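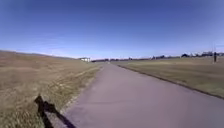
When is the nicest time to walk the Panard path at this end of the dry season? Early in the morning or in the last stretch before supper, when the sun sits low and the long grass has some color in it.

We get asked this more than anything else, and I never mind answering, as it gives me an excuse to go on a bit about a place I love. The path is paved and smooth the whole way from the Llorente gate to the Porier turnaround, so strollers, wheelchairs and old knees are all very welcome (mine creak along happily). It's a good open walk with the grassy bank for company on one side and the flat field on the other, and so much sky! What you won't find is shade, so please bring a hat and more water than you think you'll want. By noon in July it was 80 degrees out there, and it felt like a good deal more on the asphalt.
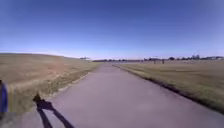
If you come with small children or a dog, do keep an eye on the sides of the pavement, where little feet like to wander off after grasshoppers. The grass is very dry just now, and we'd ask everyone to leave cigarettes and camp stoves at home until the rains come. Dogs are fine on a leash of 6 feet or less. Bikes are fine too — just ring a bell when you come up behind someone, and go gently.

The Flula snack cart will be at the Llorente gate until 2 in the afternoon through the end of the season, with lemonade and those oat bars everybody fights over. Parking is free for the first 30 minutes, and the little lot fills up quickly on fine mornings, so share a ride if you can.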